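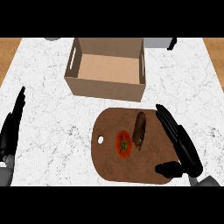 Budgeting end effectors for a two-arm kitchen cell, before we spend anything on hardware. We are a small prep kitchen and the first task is moving whole produce from a cutting board into an open cardboard crate. So far everything runs in simulation. The layout has the crate behind the board on a marble countertop, a tomato and a long dark vegetable close together on the board, and a black multi-fingered hand on each arm. My equipment line for the hands is $2,000 for the pair, arms excluded. The supplier, Gakley, quotes $1,192 per hand, which puts me over. Would you keep two multi-fingered hands, or buy one and put a simple parallel gripper on the left? Payload is not a concern, nothing we handle is over 600 g. Purchase order goes in at the end of September.

Renata Durán

Ourania Mavromatis

Two hands at that price is $2,384 before mounting plates, cables and spares, so you are $384 over on the bare quote. One hand leaves you $808 for the left side, and a basic electric parallel gripper can be had for that if you accept a short stroke. Check the stroke against your largest item first.

I would decide by task, though. Write down every step where both hands must touch something at once. Putting a tomato in a crate is a one-hand job. Steadying the crate while the other hand loads it is a two-hand job, but a parallel gripper can pinch a cardboard wall or go in at the handle slot. If the list ends there, the second hand is money for later.

Other points for the budget:

The gap between the items matters more than their weight. In your layout the tomato and the vegetable are nearly touching, and a hand with thick fingers needs somewhere to put them. Ask for finger width at the tip, in millimeters, and model it before you order.

Fingertip pads are consumables. Get the price per set and the lead time in writing.

Food contact. Find out which glove or cover fits the hand and whether the supplier will keep the warranty with it on. Covers change the grip, so put them in the simulation too.

Mounting plates are often left off the first quote. Ask for the bolt pattern of your wrist by name.

Valentina Farías

just get the two hands, you will want them anyway. we went with Murby and had no trouble

Rimantas Sproģis

I agree with most of Ourania's answer, with one correction. Mixed end effectors are cheaper to buy and dearer to run. You will maintain two drivers, two calibration routines and two sets of spares. We did this at Mondudico and spent 62 hours on the second driver alone. Price your own hours before you call it a saving.

Also ask Gakley for a demo unit or a loan. Simulated contact with soft produce is optimistic – friction on a tomato skin is a number somebody typed in. I would buy one hand now, run the right arm on real produce for a month, and leave the left side unpurchased until you have failure counts. Ask them to hold the quoted price on the second hand for 90 days. They may refuse, but it costs nothing to put in the email.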